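Panier ovale Culleo, vert
Réf. 1665, en stock

Je vous présente mon chouchou de la saison ! Le panier ovale Culleo, je l'ai d'abord commandé pour moi (déformation professionnelle), et il n'a plus quitté ma cuisine. Les côtés sont tressés et ajourés, l'air circule bien, et les fruits se gardent mieux que dans mon vieux saladier, qui a fini à la cave.

Chez moi il sert à tout : le pain le matin, les clémentines en novembre, les pinces à linge quand je suis pressée... Il passe à table sans faire la tête à côté de la vaisselle, et j'adore les verts mélangés, un peu dépareillés.

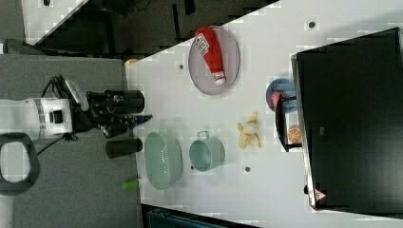
Le panier ovale vert, à côté d'un pot en métal vert pâle et d'une banane épluchée.

Côté pratique, il pèse 400 g à vide et je le lave à l'eau tiède avec une brosse souple. Évitez le lave-vaisselle, j'ai essayé une fois et je ne recommencerai pas !

Le pot n'est pas compris, je le précise parce qu'on me le demande souvent. Si vous cherchez une version ronde, regardez plutôt la gamme Ovunix, elle arrive jeudi.

Prix : 52 €
Livraison offerte dès 55 € d'achat
Retrait possible à la boutique Jikville, l'après-midi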